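다스홀름 가사·조정센터 공개일 방문 기록

2024년 4월, 다스홀름(Dasholm) 가사·조정센터의 공개일에 다녀왔다. 이 센터는 가사소송 전 단계의 조정, 재산 공개 절차 지원, 면접교섭 시설 운영을 한 건물에서 처리한다. 필자는 국내에서 이혼 재산분할 사건을 주로 다루며, 이번 방문에서는 재산 공개 단계의 서류 처리와 조정실 운영 방식을 중점적으로 확인하였다. 아래 내용은 현장 설명과 배포 자료를 바탕으로 정리한 것이고, 법률 자문에 해당하지 않는다.

1. 시설 구성

건물은 지상 3층이다. 1층에 접수처와 서류 열람실, 2층에 조정실, 3층에 면접교섭실과 직원 사무실이 있다. 조정실은 모두 7개이며, 그중 두 곳은 당사자 분리 조정용으로 출입 동선이 따로 나 있다. 분리 조정에서는 조정인이 두 방을 오가고, 당사자끼리는 복도에서도 마주치지 않는다. 가정폭력 신고 이력이 있는 사건은 신청 여부와 관계없이 분리 조정으로 배정된다.

조정실 내부에는 원형 탁자, 벽면 화면, 문서 카메라가 있다. 녹음 장치는 없다. 조정 중 나온 진술을 이후 소송에서 원용하지 못하도록 한 규정에 맞춘 것이라고 한다. 방음 상태는 양호했으나 2층 끝 방은 엘리베이터 소음이 들렸다.

2. 접수와 사전 면담

신청인은 접수 시 신청서, 신분 확인 서류, 가족관계 서류, 진행 중인 다른 절차의 목록을 제출한다. 이후 당사자별로 사전 면담을 한다. 면담 항목은 폭력 및 통제 행위 여부, 통역 필요성, 소송 대리인 선임 여부, 긴급 처분 필요성이다. 면담 결과 조정이 부적합하다고 판단되면 그 사유를 기재한 확인서가 발급되고, 당사자는 이를 첨부하여 곧바로 소를 제기한다.

지난해 접수된 조정 신청은 238건이다. 종결 유형별 통계는 배포 자료에 없었고, 질의하였으나 집계 중이라는 답변을 받았다.

3. 재산 공개 절차

재산 공개는 상호 동시 제출이 원칙이다. 한쪽이 먼저 제출한 서류는 상대방 서류가 도착할 때까지 봉인 상태로 보관한다. 제출 기한은 안내문 수령일부터 30일이며, 연금 평가서처럼 제3자 발급이 필요한 서류에 한해 연장이 가능하다.

기재 대상은 부동산, 예금, 유가증권, 연금, 보험 해약환급금, 사업체 지분, 신탁상 이익, 채무이다. 개별 가액이 1,000유로를 넘는 동산은 따로 기재한다. 그 이하의 가재도구는 일괄 항목으로 처리하되, 당사자가 귀속을 다투면 별지를 쓴다. 별지 양식은 품목, 취득 시기, 취득 자금, 현재 점유자의 네 칸으로 되어 있다. 국내 실무에서 가재도구는 조정 조항 말미에 한 줄로 정리되는 경우가 많은데, 별지가 있으면 집행 단계의 분쟁이 줄어들 여지가 있다고 본다.

서류 관리는 스토디누스(Stodinus)라는 전산 시스템으로 한다. 제출본마다 접수 시각과 쪽수가 기록되고, 교체본을 올려도 이전 본은 삭제되지 않는다. 시연에서는 가상의 사건 기록으로 연금 항목을 수정하는 과정을 보여 주었다. 수정 이력은 상대방 대리인에게도 같은 화면으로 표시된다. 열람 권한은 사건 종결 후 자동으로 정지된다.

4. 사업체와 신탁의 평가

오후 첫 순서는 평가 실무 설명이었다. 비상장 지분은 공동 감정인 1인을 선임하는 것이 기본이며, 이 센터에서는 잠사이드(Zamside) 감정사무소가 명부에 올라 있다. 당사자가 각자 감정인을 세우면 비용은 각자 부담하고, 두 감정서의 차이를 정리한 비교표를 공동으로 작성해야 한다. 비교표에는 평가 방법, 할인율, 소수지분 할인 적용 여부가 들어간다.

신탁의 경우 수익권이 확정적인지 재량적인지를 먼저 구분한다. 재량신탁은 과거 분배 내역과 수탁자의 서면 답변을 받아 자원으로 고려할지 판단한다. 수탁자가 답변하지 않을 때의 처리는 법원으로 넘어간다. 조정 단계에서는 강제 수단이 없다.

5. 면접교섭실

3층 면접교섭실 릴(Lill)은 감독형과 인계형으로 나뉜다. 감독형은 직원이 같은 공간에 머물며 관찰 기록을 작성한다. 기록은 사실 기재만 허용되고 평가 문구는 삭제된다. 인계형은 부모가 시차를 두고 출입하며 아동의 인계만 지원한다. 공개일 당일에는 이용자가 없는 시간대에 한하여 견학이 허용되었다. 9월부터 감독형 이용 시간이 연장될 예정이다.

6. 기타

배포 자료는 영문본과 현지어본이 있으나 별지 양식은 현지어본뿐이다. 주차 공간이 적어 역에서 버스로 이동하는 편이 낫다. 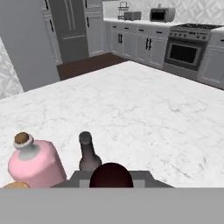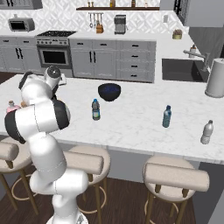
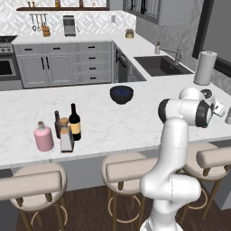 흰 대리석 상판의 주방, 렌더링 화면.

문: 조정에서 합의가 성립하면 별도의 법원 절차 없이 바로 집행할 수 있는가?

답: 합의서만으로는 집행력이 없다. 당사자 쌍방이 서명한 합의서와 재산 공개 서류 요약본을 법원에 제출하여 승인 결정을 받아야 하며, 집행은 그 결정문을 근거로 한다. 연금 분할이 포함된 합의라면 연금 운용기관에 결정문 등본을 송달하는 절차가 추가된다.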